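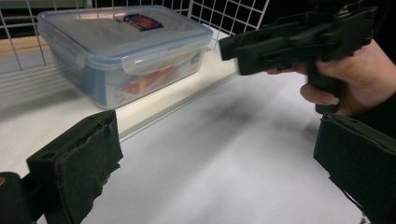
Skuvora Hand Grippers (pair), reviewed after a pad failure

Posted 11 Feb 2023

I love these things. I want that on record before I get into the part where one of them let go of a box, because the fault is real and you should know about it before you buy, but I'd still buy them again tomorrow.

Quick background for anyone coming to this from the main Skuvora thread. The grippers are the hand-held kind: pistol grip, squeeze to close, two flat padded jaws out front. You do a task with them yourself, the camera on the tool records it, and the recordings go into training the arm. We do kitchen and pantry jobs, which means a lot of food storage boxes, and a lot of those clear ones with the snap-lock flaps on the lid. Opening and closing a latch with a gripper in each hand is wonderful practice. It's fiddly and maddening for an afternoon and then suddenly your hands get it, and you're flipping latches like you've done it all your life!

What went wrong

The pads. The jaws come covered in a soft black padding, and on our older pair it has frayed along the edges, with little torn patches on the inner faces. For a long time it was only ugly. Then, in the middle of a session, I had a full box pinched by its short sides, lifted it, and the box turned in the jaws and dropped back on the table. I hadn't loosened my grip at all. When I looked closely at the left jaw, the padding had come away from the face underneath and was sliding around like a loose sock. The box was gripping the pad just fine. The pad wasn't gripping the jaw.

Nothing broke, and a plastic box of food falling a few inches is no drama. But I kept thinking about the same pads on the arm. We had an identical set mounted there, and the arm closes to whatever width it's told and trusts that the thing is held. It has no idea the pad is creeping. So I shut the arm down for the day and pulled that set too, and sure enough one corner was lifting.

There's a second problem hiding in this one, and it cost us more time than the drop did. A creeping pad makes you squeeze harder without noticing. I went back through the recordings and in the last batch I was closing the jaws further than in the early ones, on the same box, for the same lift. If you train on that, the arm learns to crush. We threw out 700 clips. That hurt!

How the company handled it

Pretty well, I'd say. I wrote to Galtby, who sold us ours, and they passed me to the Skuvora people, who asked for close-ups of the pads and answered in 2 days. They told me the adhesive on the earlier batch doesn't like being wiped down with spray cleaner (guess what we'd been doing between sessions) and sent new pads free of charge. I do think there should be a warning about that in the booklet. There isn't one, or there wasn't in mine. A tool that's meant to handle food containers is going to get wiped.

The new pads are thinner and feel denser. They grip a smooth lid better than the old ones ever did, and small parts like a latch flap are easier to catch because there's less squish at the tip. Fitting them took me a good while, mostly scraping off old glue.

What we do now

Before each session, push each pad sideways with your thumb, hard. If it shifts, stop and swap it.
Clean with a damp cloth and nothing else.
Replace both jaws at once. I tried one new and one old, and everything tilted toward the old side.
Keep your free fingers out from between the jaws while you check. The linkage on these is strong and it does pinch -- ask me how I know.

The rest of it

Everything else I still rave about. The grip is comfortable for hours, the trigger has a lovely even pull, and the jaws stay parallel all the way in, so you can slide a flat face right up to a lid without nudging it. I've used the Niltell pair, which is lighter but has a mushy trigger, and I borrowed a Schnyder once and gave it back the same day. Neither one made me want to keep going after the work was done. With these I've stayed late just to see if I could pack a whole shelf without putting them down (I could, slowly, and I was very pleased with myself).

Comfort: 5 out of 5
Control: 5 out of 5
Original pads: 2 out of 5

If you're buying used, ask the seller which pads are on them, and ask for a photo of the inner faces. Fraying along the edge is the first thing to look for. I'll update this in June, when the new set has had a proper amount of wear.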